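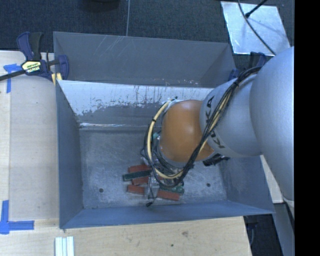

Aug 27, 2021
Bin cell, notes on house rules, second go

I promised at the end of June that I would write down what we agree on for working around the arm, and then I let it slide for the whole summer, so here is a proper attempt while I still have the afternoon to myself. Please scribble on it. I'd much prefer a marked-up page to a clean one that people quietly ignore.

Started with the cables, as I always seem to. The dress pack on the wrist has grown again. Every time one of us adds a sensor or an air line, it gets tied on to whatever was there before, and by now there's a fair bit of loop standing off the orange joint. I'm fond of this arm and I'd like it to keep its wiring. So the rule I'm proposing: before any new program runs, jog the wrist joint by hand, slowly, to both ends of the range the program will use, and watch the loop the whole way. If it pulls tight anywhere, stop and re-tie. If it sags below the gripper at any point, stop and re-tie. Write down the two end angles in the front of this book so the next person can check against them. I did this today for the block routine and it took me a good deal less time than I spent hunting for a pen.

Second thing, loose leads. There is a thin black wire hanging down from the gripper to the floor of the bin, with its connector lying right there in the work area, red blocks on both sides of it. I'd like us to agree that an unplugged lead gets tied back the moment it is unplugged, even if you are only going for coffee and mean to plug it in again. Tape will do. A tie is better. The gripper closes on what it finds between the fingers, and I don't want to learn what a connector shell does under full grip force.

Clamps. The bins are held with bar clamps at the corners, and I've gone back and forth on whether this is good enough. For now I think it is, with two conditions. Check them by hand at the start of each session (push the bin, don't just look at the clamp), and keep in mind that the handles stick up above the rim. A handle that stands up is an obstacle, and it needs to be in the collision model at its real height plus a margin. The Vikholm people left us a very nice keep-out template in June which I had been using as it came, and it treats the rim as the top of everything. Ours isn't. I've added boxes for the clamps and saved it under a new name so the original stays as they sent it.

The tape. Blue tape on the tabletop marks position and nothing else. I want to be a bit stubborn about this one. If you need to mark something temporary, use a different color and take it up when you leave. We all rely on those corners for putting things back, and I would hate for the blue to start meaning three things at once. If a corner lifts, don't press it down by guesswork – measure from the bin edge and lay a fresh piece.

Speed. Manual mode for anything new, always, and one hand on the enable switch with your whole attention behind it. After that, I'd like 2 complete cycles at reduced speed with a person watching before we go to automatic. Willden's old sheet asked for one, and I never thought one was enough for bin work. The first pick comes off the top of the pile and goes fine, and then the second has to reach in beside something that has shifted. The low picks near the walls are where I'd watch hardest. The floor of the bin has plenty of scratches in it already, and so does the rear wall, and I'm not in a hurry to add to either.

On the floor height: I re-taught the lower limit this morning and set the approach to stop at 90 mm above the floor before the slow move down. That gives the fingers time to settle and gives whoever is watching time to let go of the switch. Please leave it alone unless you've spoken to me. I know it costs us cycle time. We aren't selling cycle time.

Carpet side. Cables run across the carpet behind the bins, and people do walk back there. Until we get the cover channel, walk around the table and come in from the front. I've asked Esteck for a price on the channel and had a friendly reply with no number in it, so I'll ask again.

Logging. The counter read 163 picks when I stopped. Wilczyńska's protocol wants a visual check of the ties and the finger pads every 2,000, and that interval was written for a cell with far tidier wiring than ours. I'd suggest we look at the start of every session instead and initial it. It's a small thing to do with the power off and the door open, and I rather enjoy it, to be truthful. You get to know the machine.

Still to do:
Re-tie the upper end of the bundle, leave slack for the wrist
Tie back the hanging lead
Print the end angles large enough to read from the pendant
Second copy of this page for the clipboard
Ask Esteck again about the channel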